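Skumlow Data Collection: Frequently Asked Questions

What counts as one example?
One example is one full try, from the start position until the operator presses stop. For the conveyor task we ask for 800 examples before the first training.

Can I use different parts in one session?
Yes. Please change their places on the belt and on the table after every 25 examples, so the model does not learn only one position.

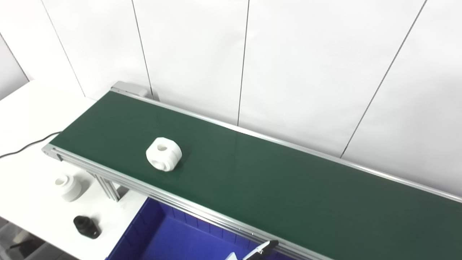
Should I delete the failed tries?
No, keep them and mark them as failed. Lemetti reads this mark and puts them in a separate folder.

How long is a session?
Some 3 hours, with pauses. A tired operator makes slow movements, and the model will copy them.

When can I get the trained model?
The next training is planned for October.

Last updated: 2025-09-15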